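Home | News | Observing | Reviews | Clubs | Contact

Review: Selodex tabletop reflector

July
By Yvette Pelletier

The Selodex is a small reflecting telescope on a wooden swivel base, sold for beginners and for people who want something they can carry outside in one go. I have had one on loan for 3 weeks and used it on eight nights, mostly from my garden on the edge of Ancombe.

Setting up is simple. The tube comes already fixed to the base, and you add the finder and an eyepiece. Two eyepieces are supplied. The low-power one is good enough to keep. The other is dim and has a narrow view, and I swapped it for an old Manninen I already owned.

The Moon looks very good, with sharp craters along the shadow line. Jupiter shows its two main belts and the four bright moons, and Saturn's rings are clear when the air is steady. Fainter objects depend on where you are. From the garden, with street lights on one side, the Andromeda galaxy is a grey smudge. From the common it is a much larger grey smudge.
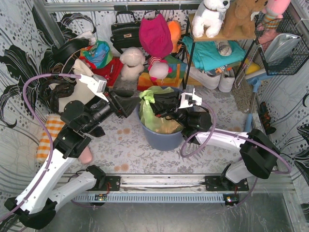

Green bag, knotted at the top, in a blue-grey bucket.

The base is the weak point. Side-to-side movement is smooth, but the up-and-down bearing sticks if the tension knob is tight and droops if it is loose. I found a setting that mostly worked, then lost it each time I changed eyepieces. You also need a firm table. On our folding one every touch of the focuser made the view shake for a couple of seconds.

The red dot finder is fine – switch it off afterwards, as the battery is a fiddly one to replace. The printed instructions are short and the section on lining up the mirrors is hard to follow.

The Murkinex costs a little more and has a better bearing, though it is heavier and the finder is worse. I would still pick the Selodex for a child or for travelling.

Rating: 4 out of 5

Recent items
Murkinex tabletop telescope: first look
Ancombe street lighting plans go on show
Choosing a second eyepiece
Moon filters compared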